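**Pokura, June**: The Pokura Ledger, which has told its readers for years that the smell off Bralska Creek is "seasonal," ran an editorial this week demanding to know why the county environmental office failed to warn anyone about the smell off Bralska Creek.

The occasion was a sampling report, released Monday, that found elevated nitrates at five of the nine monitoring points downstream of the Cuvimine fertilizer depot. The Ledger put the story on page 6, beneath a photo of a prize heifer. The editorial ran on page 1.

"Where were the regulators?" it asked. Some of them were in the Ledger's own letters section, where the county's water quality officer, Hongmei Lu, has been writing in since the depot expanded. The paper printed her last letter under the headline "Another Sky-Falling Report." It trimmed the paragraph with the numbers in it for space.

Lu was polite about the change of heart.

"I'm glad they're interested," she said by phone. "I'd have been glad earlier, too. The samples were on our website the whole time. There's a button."

## What the report says

The county tested the creek over six weeks. Readings were highest just below the depot's loading yard and dropped off toward the Bjarnason Road bridge. Four sites were within the state limit. The report doesn't name a source, and it recommends a second round of sampling before anyone is told to do anything. Private wells within a half mile of the creek can be tested free, with results in up to 40 days.

Cuvimine said in a statement that it "takes water seriously" and that runoff has many possible causes, among them rain. The company is also the Ledger's biggest advertiser, with a full page most weekends. This weekend's offers a coupon for sweet corn at the depot's farm stand.
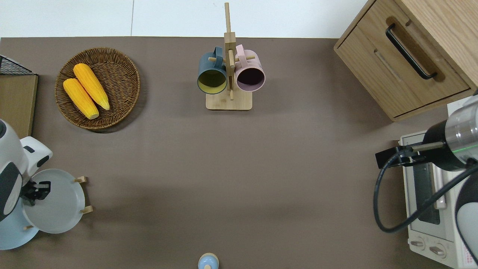

## A short history of the Ledger on the creek

The paper's archive is free to search, which may be an oversight. A few minutes in it turns up an editorial calling the monitoring program "a solution wading around in search of a problem," and another urging the county to cut it in half. The county did cut it, though by less than that. Two of the sites it dropped were next to the depot. They were put back this spring, after residents on Bjarnason Road complained, and both are among the five.

The Ledger's editorial mentions none of this. It does call for "a robust monitoring program."

The county board takes up Lu's budget next week. The Ledger has not yet said whether it still considers her office bloated, and its editorial page did not return two calls.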